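We use cookies to improve this site. Accept | Settings

Old bridge at Trallach closed after flood: who must pay for the detour?
Posted 2 Jul 2023 by Elba Arancibia

The news said the river took part of the bridge and 200 households are cut off from Haverford. My mother is one of them. Her taxi to the clinic is now 14 miles longer. Can she claim this money from somebody?

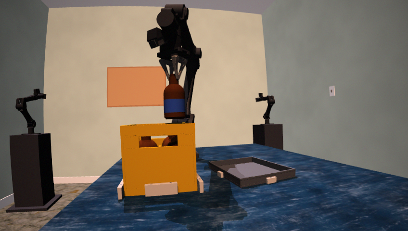
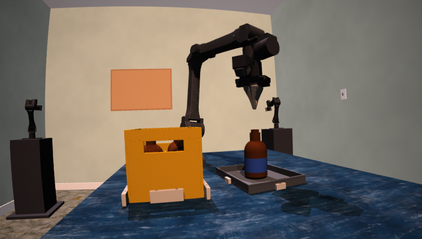 Brown bottles and a crate, both views

Marcelle Ferrand
I am sorry for your mother. Please keep every receipt, with the date and the reason of the journey. First ask the clinic if they have a transport fund. The council in Griltelow has opened a flood desk, but when I telephoned they could only promise a reply in September.

plitholm_1663
My cousin got nothing. Try the bus, it goes by the upper road.

Subscribe to our weekly newsletter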